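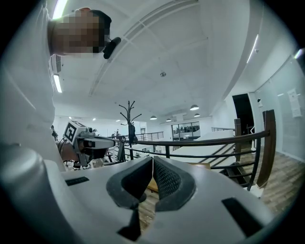
Con el micrófono de clip puesto. Foto: Imtiaz Abeysekara

Inicio | Estudios | Participa | Blog | Contacto

Buscamos participantes para un estudio sobre el uso de internet en el móvil

09/06/2021 - Por Puspita Harahap

En Cliven llevamos tiempo queriendo hacer este estudio y por fin podemos abrir la convocatoria. Buscamos a 35 personas que se conecten a internet sobre todo (o únicamente) desde el teléfono y que quieran contarnos cómo es su día a día con él: qué páginas abren, cuáles abandonan a medio cargar, qué hacen cuando se acaban los datos, qué trámites dejan para otro momento porque el formulario no cabe en la pantalla.

El proyecto se llama Billia y viene de una encuesta que hicimos en línea y que respondieron 378 personas. Las respuestas nos encantaron, pero nos dejaron con muchísimas preguntas. Había gente que compartía un plan de datos entre toda la familia, gente que descargaba por la noche lo que iba a leer en el autobús, gente que había hecho la matrícula de la universidad entera con el pulgar. ¡Queremos escuchar esas historias con calma! Un cuestionario con casillas se nos queda corto.

Qué tendrías que hacer

El estudio dura dos semanas y se hace a distancia, con tu propio teléfono. Primero tenemos una charla de bienvenida por llamada o videollamada, lo que prefieras. Después instalas Lục, nuestra aplicación de diario, y cada noche respondes unas preguntas breves sobre lo que has hecho en internet ese día. Puedes escribir o mandar notas de voz - a casi todo el mundo le resulta más cómodo hablar, y a nosotros nos va igual de bien. Al terminar hay una entrevista de roughly una hora con Imtiaz Abeysekara o conmigo.

Si un día se te olvida el diario no pasa nada, lo retomas al siguiente. Tampoco hace falta que cambies ninguna costumbre: si un domingo entero lo pasas sin mirar el teléfono, también nos interesa.

A quién buscamos

Personas mayores de edad que hablen español con soltura y tengan un teléfono Android o iPhone. Da igual el modelo y da igual que sea viejo (los viejos nos interesan especialmente). Puedes tener contrato o prepago, vivir en una ciudad o en un pueblo donde la cobertura va y viene. Nos gustaría mucho contar con personas que trabajan con el móvil, por ejemplo en reparto, venta ambulante o cuidado a domicilio, y con quienes no tienen ordenador en casa.

No pueden participar quienes trabajen en una operadora, en una agencia de publicidad o en una empresa de medición de audiencias.

Compensación

Cada participante recibe 50 euros por transferencia después de la entrevista final. Si tienes que comprar datos para enviar las notas de voz, te los abonamos aparte; guarda el recibo o una captura de pantalla de la recarga.

Tus datos

Lục no lee tus mensajes, ni tus contactos, ni tu historial de navegación. Solo guarda lo que tú escribes o grabas dentro del diario. Las entrevistas se graban en audio, se transcriben sin nombres y los audios se borran al cerrar el proyecto. Puedes dejar el estudio cuando quieras y pedirnos que eliminemos lo que hayas enviado. Antes de empezar te mandaremos una hoja informativa y un consentimiento, y los repasamos contigo en la primera charla si tienes dudas.

Cómo apuntarte

Rellena el formulario de la sección Participa. Funciona bien desde el móvil y pesa poquísimo, que para eso lo hemos probado con conexiones lentas. Te preguntamos la edad, la zona donde vives, el tipo de plan que tienes y a qué horas prefieres que te llamemos. El plazo termina el último día de junio y contestamos a todo el mundo, también a quien no entre en esta ronda.

Si conoces a alguien que encaje y que no suele ver este tipo de anuncios, pásaselo, por favor. Los padres, las tías, el vecino que lo hace todo por notas de voz... ¡nos vienen genial!

El estudio cuenta con el apoyo de Korcombe, que cubre las compensaciones y no tendrá acceso a los diarios ni a las grabaciones. Los resultados se publicarán en abierto en nuestra web y se los enviaremos antes a quienes hayan participado.

Para cualquier pregunta, escríbenos desde la página de contacto y pon "Billia" en el asunto.

Entradas recientes

- Lo que aprendimos de la encuesta sobre planes de datos compartidos
- Páginas que tardan: cómo medimos la espera en el móvil
- Lục ya permite grabar notas de voz sin conexión
- Formularios públicos en pantallas pequeñas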